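Contents Previous chapter Next chapter Glossary Index

Chapter 4
Bins, Tubs and Boxes: Storing Mixed Small Things

If you have ever lived with children, or run a playroom, or simply owned a hall cupboard for more than a year or two, you will already know a good deal of what this chapter has to say, and I hope you'll forgive me for saying it anyway. We have spent three chapters on things that belong to families: linen with linen, jars with jars, paper with paper. Now we come to the things that don't. There is the rubber animal, the odd bracket, the ball of string, the lid that must surely fit something. They are small, they are all different shapes, and they have to go somewhere at the end of the day!

The usual answer is an open bin, and it is a perfectly good answer as far as it goes. An open bin is quick to fill, which matters enormously at five in the afternoon, and it forgives poor aim. Its weakness shows up later, when you want one particular thing back. Everything slides towards the middle or into a corner, the soft things drape themselves over the hard ones, and whatever you're after has generally worked its way underneath.

In the Moltcombe playroom study, which we will follow through this chapter and the next, the staff began with 12 deep tubs and a great deal of optimism. By October they had swapped most of them for shallower bins. The deep tubs held more, certainly, but the children tipped them out to reach the bottom, and the tidying had to begin all over again (anyone who has stepped on a toy brick in the dark will feel for them).

By the end of this chapter you should be able to:

- choose a bin depth to suit the things going into it
- explain the difference between sorting by kind and sorting by use
- set up a pair of bins for a simple sort
- judge when a bin is too full to search comfortably

Key terms: open bin, nesting, tangle, Merkley sort, search layer

4.1 What happens in a mixed bin

Let us start with the bin itself, before we worry about labels or shelves. A plain rectangular bin in a quiet colour such as grey is a kind choice for the person searching, as bright things stand out well against it. Dark things are harder. A dark green toy with long limbs can be surprisingly awkward to lift out cleanly, as a leg or an arm will hook under its neighbour and bring that along too. We call this a tangle, and you will meet it again in section 4.3.

It helps a good deal to keep a second bin close by, of the same size if you can manage it. Things you have looked at go across, things you haven't stay put, and you are spared the weary business of picking up the same frog over and over.

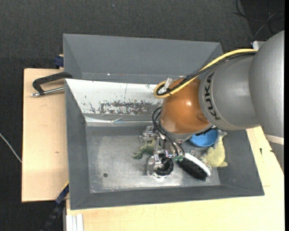
Depth comes next, and we shall take our time over it.

Troder Home Studies Copyright Nyitrai Press Contact us Back to top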